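Speaker notes – Folding Without a Table
Hsiu-ying Yeh, evening session, February

Opening (keep it short)
Say hello, thank Hsin-yi Chow for setting up the chairs. Ask who folds laundry on a bed. Most hands will go up. Ask who has a proper folding surface. Few hands. Move on.

Why the bed
It is the biggest flat surface in most homes. It is also soft, and it sits low. Those are the two problems tonight. The mattress gives when you press on it, so a crease you make with your palm does not hold the way it does on a counter. The low height gets you in the back after 9 or so shirts.

Mention the Flumirent apartment, where I had no table at all for two years. Don't tell the whole story.

Setting up
Pull the bedspread tight first. Wrinkles in the cover come through into the shirt. Put the unfolded pile at the far side and keep the space near you clear. I used to do it the other way and kept leaning over finished stacks.

Dark shirts
Spend some time on this one. A black T-shirt on a bed is hard to read. Seams, hem and sleeve edges all disappear, especially in the evening. What helps:
– Find the neckline first and lay it away from you.
– Smooth from the middle out to the sleeves, then down to the hem.
– Put darks on a light or patterned cover so the outline shows.
– If the hem hangs over the side of the mattress, slide the whole shirt up before the first fold. The weight of the hem will pull it crooked.

The fold
Demonstrate slowly, twice. Sleeve in, side in, other sleeve, other side, then up from the hem. Let people try with the shirts from the Bollier box. Walk around. Don't fix their folds for them.

Question that always comes up: does the Hsieh fold (thirds, then a tuck) work on a bed? Yes, but do the tuck in your lap.

Slides
Leave these up while people practice.

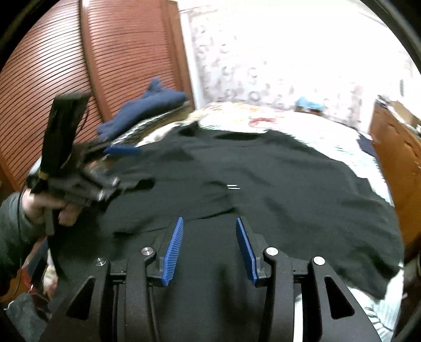
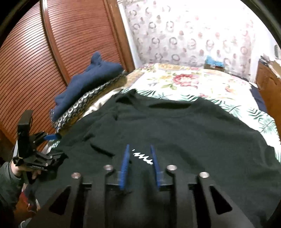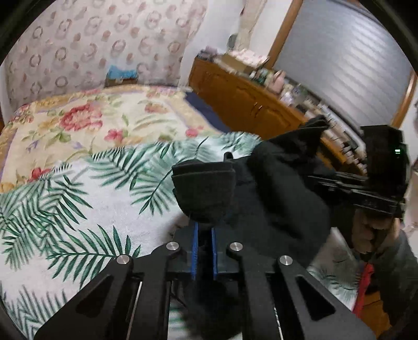 Dark clothes on a patterned bed.

Closing
Handouts are by the door. Next session is in the Ceder room, same time – bring a fitted sheet.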